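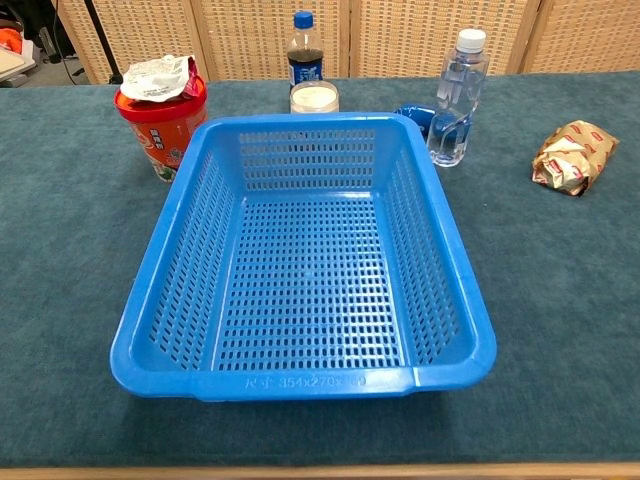 Tsveta Malinova

Warenkunde und kleines Lager
Handout zu Einheit 4: Maße, Etiketten und Stellplätze

In der vorigen Einheit haben wir den Wareneingang behandelt. Heute geht es um die Frage, wie man ein Regal so plant, dass die Behälter auch wirklich hineinpassen. Das klingt einfach, aber in der Übung mit dem Laden Fesina haben fast alle Gruppen an derselben Stelle einen Fehler gemacht: Sie haben mit dem Innenmaß gerechnet.

1. Außenmaß, Innenmaß, Nutzmaß

Das Außenmaß ist der größte Umfang des Behälters, mit Rand und Griffen. Es bestimmt den Platz im Regal. Das Innenmaß sagt, welcher Gegenstand hineinpasst. Das Nutzmaß ist meistens kleiner als das Innenmaß, wenn die Wände schräg sind, und es wird am Boden gemessen.

Bei Behältern mit schrägen Wänden und dickem Rand, wie beim blauen Korb, liegen diese Werte merklich auseinander. Im Katalog steht oft nur eine Zahlenreihe, ohne Angabe, wo gemessen wurde. Fragen Sie dann den Lieferanten, oder messen Sie ein Muster selbst nach.

Üblich ist die Reihenfolge Länge mal Breite mal Höhe, bei Kunststoffware in Millimetern. Manche Hersteller prägen die Maße direkt in das Material. Eine geprägte Angabe geht beim Waschen nicht verloren, ein Papieretikett schon. In importierter Ware steht die Bezeichnung häufig in der Sprache des Herstellers; das Zeichen 尺寸 bedeutet auf Chinesisch «Abmessung» oder «Größe».

2. Die Regaltiefe

Für die Rechnung nehmen wir die lichte Weite zwischen den Stützen, also nicht die Länge des Bodens. Von dieser Weite ziehen wir für jeden Behälter einen Zuschlag ab. Im Kurs rechnen wir mit 19 mm pro Stellplatz. Wer den Zuschlag weglässt, bekommt auf dem Papier einen Platz mehr, den man im Lager nicht benutzen kann.

Nach oben brauchen wir Luft für die Hand. Für flache Behälter, die man von vorne herauszieht, genügen 85 mm. Für Behälter, in die man hineingreift, ohne sie zu bewegen, nehmen wir 200 mm.

Beispiel Zukolness: Der Betrieb lagert Ersatzteile für Nähmaschinen und hatte alle Fächer gleich hoch eingestellt. Die kleinen Teile lagen in tiefen Kisten, und man musste jede Kiste auf den Tisch stellen, um etwas zu finden. Nach der Umstellung im Januar wurden die oberen Böden enger gesetzt und flache Schalen eingeführt. Ich finde das Beispiel nützlich, weil nichts Neues gekauft wurde außer den Schalen.

3. Etiketten

Das Etikett gehört an den Stellplatz und an den Behälter. Viele kleine Betriebe kleben es nur an den Behälter. Wird dieser dann zum Packtisch getragen, bleibt eine Lücke im Regal, und die Lücke wird mit etwas anderem gefüllt.

Auf das Platzetikett kommen:
- die Platznummer (Regal, Boden, Fach)
- die Artikelbezeichnung in der Form, wie sie in der Liste steht
- der Mindestbestand

Den aktuellen Bestand schreiben wir nicht darauf. Bei Rarkon hat man das zwei Jahre lang versucht, mit Bleistift, und die Zahlen stimmten nie mit der Liste überein.

4. Offene und geschlossene Behälter

Gelochte Behälter sind leichter und lassen Luft durch. Für Obst, Wäsche oder Teile, die noch trocknen müssen, ist das richtig. Für Schrauben, Pulver und alles, was kleiner ist als die Öffnung, nimmt man geschlossene Wände. Bei Lebensmitteln kommt die Frage der Reinigung dazu, darüber sprechen wir in der nächsten Einheit.

Aufgabe: Lesen Sie den Grundriss der Firma Pruvost (Anhang) und planen Sie Regal B neu. Geben Sie für jeden Boden die Höhe an und begründen Sie Ihre Wahl in wenigen Sätzen. Abgabe bis 14.7.21, bitte als eine Datei.

Startseite Kurse Handouts Termine Kontakt
Seite drucken | Per E-Mail senden

Kommentare

Gast: Gilt der Zuschlag auch links und rechts an der Stütze oder nur zwischen den Behältern?

Kursleitung: Er gilt pro Stellplatz, also einmal je Behälter. An der Stütze kommt nichts mehr dazu.

lagerfee: Danke für den Punkt mit dem Innenmaß, bei uns stehen seit dem Umzug lauter Kisten schräg im Regal!

Gast: Der Anhang öffnet sich bei mir nicht, können Sie den Grundriss bitte noch einmal hochladen?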